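Skosis Sorting Arm: Project Report
Olaia Soler and Haris Angelovski
Senior Project in Robotics, Miltenell

1. Setup

The goal of the Skosis project was to teach one robot arm to pick up mixed household items from a tray next to a play sink. The tray has a raised rim, and the arm works over it from above. All demonstrations were recorded on the same counter between February and April.

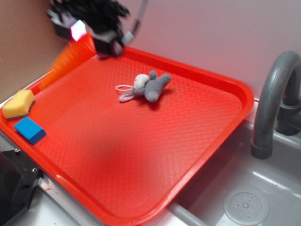
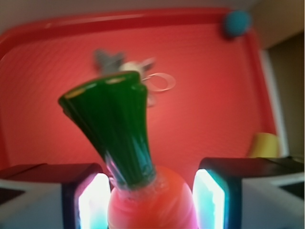

Gripper holding the carrot over the tray, with keys and a small blue ball behind it. 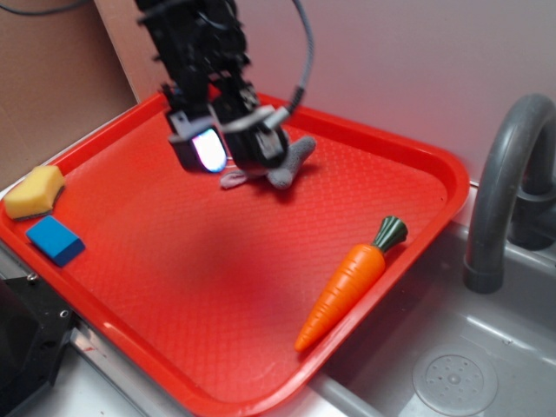
How many demonstrations did the arm need before it could pick up the carrot by itself?
With 36 demonstrations it managed the carrot in most positions, but it still failed when the leafy top pointed straight at the rim. We recorded more with the carrot in that position and stopped at 42.

2. Data collection

One of us drove the arm by hand controller and the other reset the tray. We kept 1241 demonstrations over all items. A demonstration was thrown out if the operator stopped for longer than five seconds or if an item left the tray. Early sets from Haris were slower than those from Olaia, and the first trained model copied both speeds, with visible hesitation above the item. We re-recorded the slow sets in March.

Item positions were drawn from a printed grid for the first half of the work. After that we placed items freely, as the model had begun to favor grid points.

3. Training

The model takes the fixed view, the wrist view and the joint positions as input. Training ran overnight on the shared machine in the Ongart lab. Images were scaled down before training, which cost some detail on small items such as keys. We tried a larger image size once - the run did not finish before the lab opened and was stopped.

4. Results

Each item was tested 30 times. Sponges were the easiest. The plush was picked up often but dropped often as well, mainly when the fingers closed on a thin part of the fabric. Keys were the worst item by a wide margin. The fingers tended to push them along the tray floor, and a grasp on the ring alone rarely held.

Red light reflected from the tray was a concern at the start. Changing the room lights had a larger effect on the success rate, so the blinds were kept closed for all final tests.

5. Open issues

The wrist cable limits rotation to one side. A longer cable is on order from Flusberg. The controller software also drops its connection after long sessions and has to be restarted from the terminal; the restart steps are in the project notebook, inside the back cover.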